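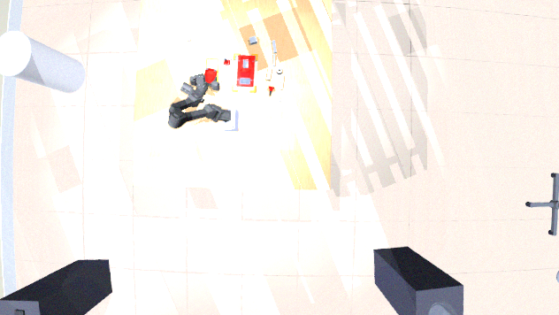

Setting Up a Simulated Tabletop Scene the Right Way: House Rules for Tidy, Repeatable Tests

If you have spent any time with a simulated robot arm, you know how easy it is to lose an afternoon to a scene that almost works. The arm reaches, the cube skids away, you nudge the friction a little, you try again, and by dinner you have six versions of the same file and no clear idea which one gave you the good run. I have been there more often than I'd like to admit! These are the rules we settled on for the Venness tabletop scenes, written out in the order you'd follow them, and I hope they save you some of the grief they have saved us.

Before you start

Make a new folder for the scene and put a plain text file in it called NOTES. Write down the simulator version, the arm model, the gripper model and the units you are using. Please write the units even if you think they are obvious. We once had a whole set of Kodikara scenes where the objects were in millimeters and the table was in meters, and a very patient colleague spent two days looking for a cube the size of a warehouse.

Step 1. Fix the base and name the frames

Place the arm's base first and leave it alone from then on. Every other position in the scene should be given relative to the base or to the table, and you should pick one of the two and stick with it. Our names are base, table, wrist and tip, all lowercase. You can choose your own, but choose them now.

Step 2. Lay out the work area

Keep the number of objects small to begin with. A cube, a tray and a couple of odd shapes will teach you plenty. I like to have at least one thing that is awkward to hold, such as a thin upright rod or a cone, along with the easy cubes, so that the test doesn't flatter the gripper. Give each object its own name (cube_red, cube_gray, ring_01 and so on) and a mass you have looked up or weighed. The default mass in most simulators is a placeholder, and it will happily let you lift a steel nut as if it were popcorn.

Leave clear space around anything the arm is meant to pick up. Our rule is one gripper width on every side for the beginner scenes, and you can tighten that later on when you want trouble.

Step 3. Set the limits before the first motion

This is the step people skip, and I understand why, as nothing in a simulation can pinch your fingers. Set them anyway. Joint limits, tip speed and gripper force all go in before the arm moves at all. We cap tip speed at 215 millimeters per second for anything that will later run on a real arm, and the same number goes in both places. Turn on contact checking for every link of the arm, the upper ones included. It's tempting to check only the gripper, but an elbow or a wrist passing through an object counts as a collision in our book, and the run is marked as failed.

Step 4. Choose your lighting on purpose

If no camera feeds the controller, light the scene however you please. If one does, keep a plain, even setup as your baseline and save the harsh ones as separate variants. Strong glare and striped shadows across the floor make for a wonderful stress test, and a bright surface that washes out to nearly white will show you very quickly how much your detector leans on contrast. Just don't mix results from the two kinds in one table.

Step 5. Run, log, and keep the failures

Write the random seed into the log along with the scene file's version. A full batch for us is 2000 runs. On our last Trivimach batch, 943 runs finished with no contact warnings, and we learned a good deal more from the others. Sort the failures by the first thing that went wrong, and keep every one of them.

Step 6. Hand it over

Ask someone else to open the folder and repeat a single run from the notes alone. We usually give them run 421, for no better reason than habit. If they have to come and ask you a question, the answer belongs in NOTES.

A last word on changes

Once a scene has been handed over, don't edit it. Copy it, give the copy a new version number, and write one line about what you changed. The Dastska template has a spot for this at the bottom of the NOTES file, and you're very welcome to borrow the layout for your own.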